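Folding morning fills up the Ginow hall

I only went along to bring back a cake tin, and I ended up staying for the whole morning. The Ginow hall ran its first clothes sorting and folding session this month, and if you'd told me a year ago that I'd give up a perfectly good morning to learn about folding trousers I would have laughed at you. But there I was, sleeves rolled up, having a lovely time!

The idea came from Seul-gi Jin, who runs the mending table and who had been asked so often what to do with overstuffed drawers that she decided to put on a session and be done with it. She set out 14 places and they all went before the kettle had boiled. Two more people turned up at the door and were found stools at the end by the radiator, which I think was kind, although it did mean the biscuits had to be rationed.

Everyone was told to bring one bag of clean clothes from home, the ones that never seem to get put away. You know the pile I mean. Mine lives on the chair by the window and has done for years. Seul-gi's first rule was to tip the lot out on a bed and never on the floor, because once it's on the bed you have to deal with it before you can go to sleep. (I've tried this at home now and I can report that you can also just move it all back to the chair.)

We started with jeans. Seul-gi lays one leg over the other, tucks in the pointy bit at the seat, and then brings the hems up to just short of the waistband before folding the whole thing again. Denim behaves itself, she says, and so it's good for people who've lost heart. After that came T-shirts, jumpers and then the thin slippery stuff, which had the whole room muttering. Sze-wing Siu, sitting next to me, had brought nothing but silky blouses, and I've never seen anyone so cross with a blouse. Her advice by the end was to hang them all up and forget you were ever asked.

There was a bit of a debate about black clothes. A-yeong Myung keeps all hers together in one drawer and says she can never find anything in it, and somebody across the room suggested folding each thing with the neckline or the label showing so you can tell a vest from a skirt in bad light. That got written on the board. So did A-yeong's own tip, which was to do the dark things by the window and early in the day.

Quilts and bed covers had the last half hour. I was glad of that – summer is when they're all in the way, too warm to sleep under and too big for any cupboard in my flat. Seul-gi folds hers lengthwise and runs it along the wall side of the bed, so it's there if the night turns cool and it makes something soft to lean on when you're reading. A few people put their hands up to say they do the same and sleep on a straw or bamboo mat until the weather breaks. One question was whether to take the sheet off first. Seul-gi leaves hers on underneath, and she gives the mat a wipe with a damp cloth every few days and lets it dry properly before anyone lies down on it.

The morning also did some good beyond our own bedrooms. Anything people decided they could live without went into the big crates by the door, and by the time we'd swept up there were 438 pieces to go to the Goruro clothes shelf, counted out by Gyu-bin Han, who had the clipboard and wouldn't let anyone talk to him while he was doing it. I put in three cardigans and a skirt I've been pretending fits me since my son was at school. I did take the skirt back out once. Then I put it in again.

A second session is planned for September, when it'll be winter woollies and coats, and Seul-gi wants to show how to store them without everything smelling of the back of the wardrobe. It costs nothing to come, though there's a tin for the tea money. Places go on the list at the hall desk, and Jin-sol Myung is looking after that, so do be nice to her, she's got the allotment list to keep up as well. Bring one bag, clean and dry please, and a pillowcase if you've got a spare one, as we'll be using them to keep matching sets together.

I still have the cake tin, by the way. I carried it home again full of somebody's odd socks.
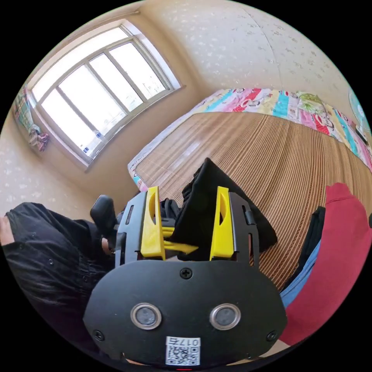

If the socks are yours, they're at the hall desk now, in a paper bag with "socks" written on it, and the tin has finally gone back to its owner. Jin-sol says she'll hang on to them until the September session and after that they're going in the rag box.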